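[list archive] Home learning & small kitchens list
Share (15) | 4 comments

From: Jin-sol Shin
To: the list
Date: 27/07/2026
Subject: Re: cartons again - rinse, flatten or neither??

Quick one, have to be out the door shortly so forgive the state of this.

Wen-hsiung wrote:

> Dear all,
>
> Can we settle the carton thing before the new bins arrive. I have had
> three different answers from three people. The leaflet from Thygesen says
> "clean and flat". The woman on their phone line told me flat doesn't
> matter but caps must be ON. The sticker on the old bin says caps OFF.
> At our end of the building we have 72 flats sharing two carton bins and
> they are full the day after collection, mostly air as far as I can tell,
> because people put them in whole.
>
> Also the smell. Last month was bad. I am not blaming anyone but milk
> left in a carton in July is not a pleasant thing.
>
> And is anyone still using the Grilleo sheet for the rota? I can't open it.
>
> Wen-hsiung Kwok

Right. In order.

Flattening. Yes please flatten. I rang Thygesen as well, twice, and got the same muddle as you, but the driver (nice man, been doing our road for years) says he'll take them either way, it's only that whole ones fill the bin up. So flattening is for us, not for them. Takes ten seconds. Open the top flaps out, push the bottom corners up, stand on it. The kids can do it. Mine fight over it.

Caps. Driver says on. Leaflet says nothing. Going with on, and I'll scrape the old sticker off myself when I've got a minute, so it stops confusing people.

Rinsing. Half a cup of cold water, shake, pour away. Not hot, hot makes the smell worse in my experience and wastes gas. Don't bother with soap. If you do it straight after the last of the milk goes in your tea it's no effort, if you leave it till the morning it's horrid and you won't do it. Juice ones same.

Upside down on the draining board for an hour before flattening, otherwise you get a dribble down your leg. Ask me how I know.

Which flats this covers: all of them, both entrances, so 146 households if you count the back block. I know the back block has its own bins but they go on the same lorry. 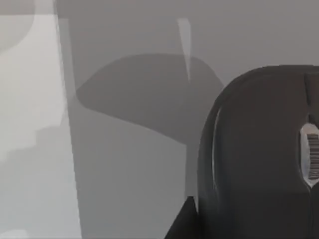
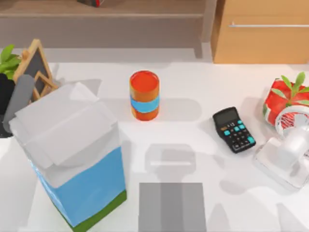 Second one: gable top milk carton, the sort I mean.

Gable ones like that and the brick-shaped ones both go in the carton bin. The little ones with straws too, push the straw inside. What does NOT go in: the paper cups from Lilo (I know they look the same, they aren't, I asked at the counter and they'll take them back themselves if you bring them in a stack), crisp tubes, and pet food pouches. Somebody is putting pet food pouches in. Please stop.

Foil lined soup cartons, I still dont know. Driver thought yes. Leaflet has a picture of one but it's so small it could be anything. I'd say put them in until we hear otherwise.

Storage indoors, since a couple of people asked off list. We've a tiny kitchen and I keep ours in a tall paper bag on the back of the door, flattened ones stood up like records. Holds two weeks' worth for four of us and we get through a lot of milk. If you've got the Hitar pull-out under the sink the left hand tub fits them exactly folded in half. The right hand one doesn't because of the pipe.

If you want to keep a few whole for children's stuff, go ahead, they make good seed pots. Cut one side out, lay it down, holes in the bottom. I had lettuce in one till the slugs came. Nursery is always asking as well but they've said no more until after the summer as the cupboard is full, so don't leave bags on their step.

The rota. Grilleo sheet is dead, sorry, I let the login lapse. I've got it on paper. There are still gaps for wheeling the bins out, mainly from the middle of next month and then nothing at all for December, when everybody mysteriously goes away. It's one evening and takes some 15 minutes including washing your hands. Reply to me not the whole list please, last time we had 55 emails saying "fine by me" and people left.

New bins: two more carton ones, blue lids, going by the bike rack. No date for them yet. Thygesen say "shortly". They said shortly at Easter.

Wen-hsiung, could you put a notice up at your end? Big writing, something like RINSE. SQUASH. CAP ON. I'll do ours. If you've got a laminater even better, the last one went to mush in the rain.

Think thats everything. Oh, the hose. It's back on the hook by the meter cupboard, whoever had it, thank you. Nozzle is still missing though.

Got to run

Jin-sol

You are receiving this newsletter because you joined the list. Manage preferences | Unsubscribe
This site uses cookies to remember your settings. Accept | Decline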